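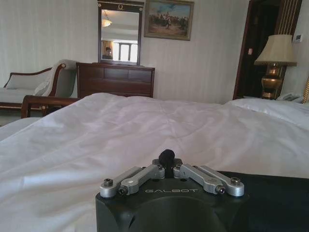
The Flolden duvet in white, on the double bed in the back bedroom.

The Flolden Duvet
Sold by Rampersad of Harkville

There are people who iron their bedding. We have met one or two and they seemed happy enough, if a little tired. The Flolden was made for the rest of us. It goes on the bed, you give it one shake from the foot end, and it settles into the sort of gentle rumple you see in the photo. You could smooth it out. It will rumple again by teatime.

We've sold bedding in Harkville long enough to have stocked most of the bad ideas: the duvet with poppers down the middle, the one that crackled, the one in a colour the maker called Biscuit and our customers called something else. Flolden came to us as a sample in a bin bag, sent by Ildikó Kun, who designed it and who does not believe in packaging. Aranka Csizmadia took it home to try it for a week and we had to ring her up to get it back.

What you get
One duvet, white, with the cover already on it and stitched in place. Yes, stitched. The Flolden is a coverless duvet, or an all-in-one, depending on who you talk to, so there is no crawling inside a cotton sack at bedtime looking for the far corner. The whole thing goes in the wash together. If you are fond of changing your covers with the seasons, we sell ordinary duvets too and will be nice about it.

The pillow in the picture is sold separately. So is the bed, in the sense that we don't sell beds. We are also asked about the chaise lounge at the back, with the scrolled wooden frame and the grey upholstery, more often than we are asked about anything we stock. It is not for sale. The white throw over its arm isn't a Flolden either, and we've given up trying to find out where it came from.

Sizes
Single, 135 x 200 cm
Double, 200 x 200 cm
King, 225 x 220 cm

The double is the one shown. If two of you share a double bed and one of you is a roller, buy the king. It will hang down further at the sides and you may have to step over it, but you'll both be under it at four in the morning. Couples who write to us about this always say the other one is the roller.

Filling and feel
Hollow fibre throughout, sewn into square pockets so it can't all run down to your feet. There are no feathers in it, so nothing will poke you in the neck. The outside is a plain cotton with a close weave, soft from the first wash and softer after the fifth or sixth. It has no pattern, piping, tassels or embroidered crown.

Two weights:

Light – for summer, for warm houses, and for people who sleep with a window open and a dog on the bed.
Middling – for the rest of the year. Most people want this one. With a blanket over the top it will see you through January in a stone cottage, and we say this as people who work in one.

There was going to be a third weight called Heavy. Ildikó made one and sent it in. It took two of us to get it off the counter, and it now lives under the stairs.

On the matter of white
We only do it in white. We know what you are going to say, and we drink tea in bed too. White shows everything, but it also washes at a proper temperature and doesn't fade into patches. Against dark or reddish old wood it looks very well indeed, and against a golden-brown headboard it looks like you planned it. In a dim room the folds go a bit grey, even a touch lavender. In strong light it can look brighter than it does on the shelf. It is the same white throughout, a soft one, without the blue tinge you get on hotel sheets.

Washing
Sixty degrees, ordinary powder, no softener. The single and double go in most home machines if you push. The king wants a bigger drum, so take it to the launderette with a book. Tumble it low with a couple of clean tennis balls and stop halfway to pull it straight. It can go on the line on a dry day with a breeze, folded over two lines if you have them. Don't dry clean it. Don't put it away damp and hope.

It will come out creased. See our opening remarks.

Storing it
Each duvet comes with a Clikton bag, a cotton sack with a big press-stud at the neck. You can fit a light double in it with no trouble. A middling king will go in if you kneel on it first. Spare Clikton bags can be had from the shop or added to your order, and people seem to use them for everything from Christmas lights to outgrown wellingtons.

What people have told us
"Bought the middling. Husband has stopped stealing it because he is too warm, so that's 14 years of argument over." 

"Very nice but it does look slept in even when it hasn't been." (We agree. Four stars seems fair.)

"I thought I would miss having a cover. I have not missed it."

"Cat approves. I was hoping to use it myself."

Ordering
Stock numbers, for those who like to ring and read them out:

Light, all sizes: 1667
Middling, all sizes: 2023
Clikton bag, spare: 927

Tell us the size as well as the number, please, or you will get a phone call back from Aranka, and she likes to chat.

We send them out by carrier, rolled and tied in brown paper. A new one will look a bit flat and sorry for itself on arrival. Shake it hard, lay it over the bed and leave it for an afternoon with the door shut, out of reach of anyone who might lie down on it. If you still don't like it after 30 nights, post it back washed and we'll refund what you paid for it. We do check that it's been washed.

You can also come in and try one. There is one of each weight on a shelf by the window in the Harkville shop, and you're welcome to put your arms in up to the elbow. We'd rather you kept your shoes on the floor.

The next lot of kings is due in May. Doubles and singles are in stock in both weights.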